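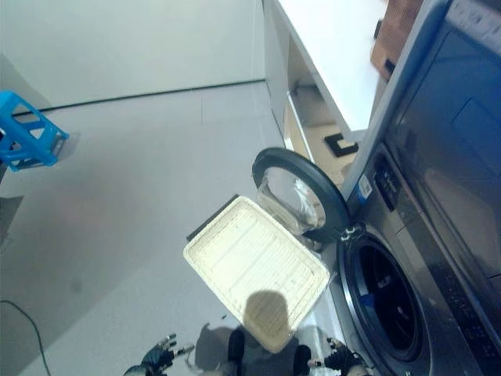

Notes on Guest Accommodation in Plaminby

Guests who have stayed with us before will know that this page is updated between seasons. The following notes concern the annex at Matlala, which reopened to visitors in October after a period of repair, and the terms on which rooms are now let.

The annex has 3 guest rooms, all on the upper floor. Each may be reserved separately, or the floor may be taken as a whole by one party. The nightly rate for the whole floor is 2,000, and a refundable deposit of 2,000 is payable when the reservation is made. Breakfast is included for all guests and is served until 10 in the morning.

Arrivals are received from 3 in the afternoon. Guests who expect to arrive after dark are asked to inform Charmaine Mofokeng in advance – the gate on the Horby road is locked in the evening and must be opened by hand. The walk from the bus stop takes 20 minutes, most of it uphill, and is not recommended with heavy luggage.
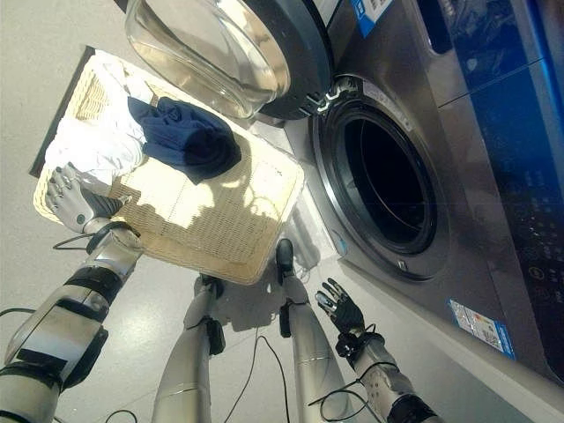
Several visitors have written to ask whether the upper floor is suitable for small children. It is, with the reservation that the staircase is steep and has no gate at the top. A cot can be provided on request. Pets cannot be accommodated in the annex, although well-behaved dogs remain welcome in the garden rooms of the main house.

Reservations made through Gurus will continue to be honored on the terms shown at the time of booking. New requests should be sent to Nosipho Botha, who now keeps the reservation book and replies to messages each morning. Changes of date are accepted without charge up to a week before arrival – after that, the deposit is retained.

The garden rooms are closed for painting at present. Their reopening will be announced on this page.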